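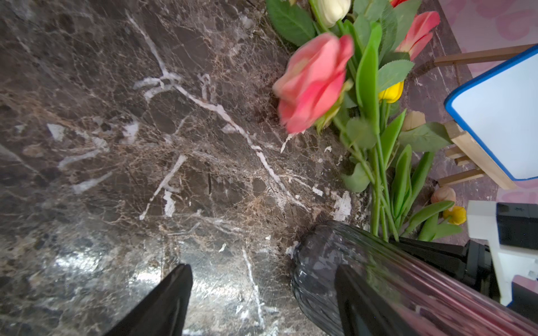 Figure 6.1. Vase on its side, flowers in its mouth, as the wrist camera has it.

Chapter 6
Where Examples Come From

Anikó Gál kept a notebook during her first season of collecting demonstrations, and the entry for Sat 3 May reads, in full: "Flowers. Flowers. Lunch. Flowers." Students who come to this field for the mathematics should read that line twice before going on.

The previous chapters treated the training set as a thing that arrives. You were handed pairs of observations and actions, you wrote down a loss, and you went home at a decent hour. In this chapter you have to make the pairs. A person steers the arm through a task, the system records what the cameras saw and what the joints did, and then the person does it again with everything lying somewhere else. Gál's group at Mekent planned 300 demonstrations of arranging artificial flowers and kept 280. Section 6.4 is about the other twenty, which taught the group more than it wanted to know.

Artificial flowers make a good first task for a cruel instructor. The stems are thin, the leaves overlap, and picking one bloom tends to involve its neighbors. Real flowers would add wilting — a variable we leave to the exercises.
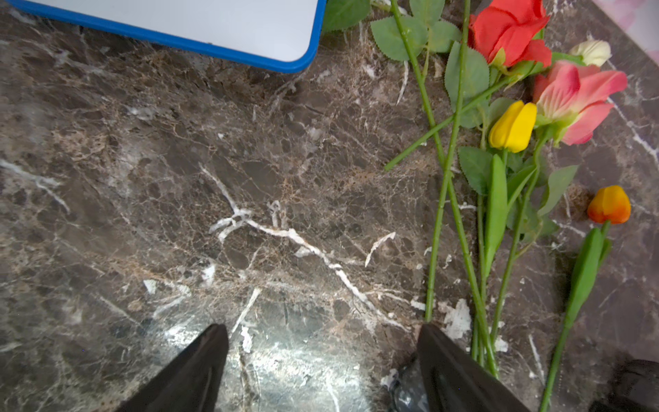
Figure 6.2. Wrist view with the gripper open. The right finger is over the lower ends of the stems.

Compare the two figures. A wrist camera travels with the hand, so a small change of pose can rearrange everything it sees, and the policy must learn from that view. Notice also the polished marble, with its glare and its white veins. A vein is long, thin and pale, and a young policy may take an interest in it. Tõnu Rebane, who reviewed the early episodes, proposed a plain gray mat. Gál kept the marble, on the grounds that people own tables.

We begin with the operator, whose habits end up in the data whether or not anyone invited them. Section 6.1 asks what counts as one demonstration, a question that occupied the group for most of March.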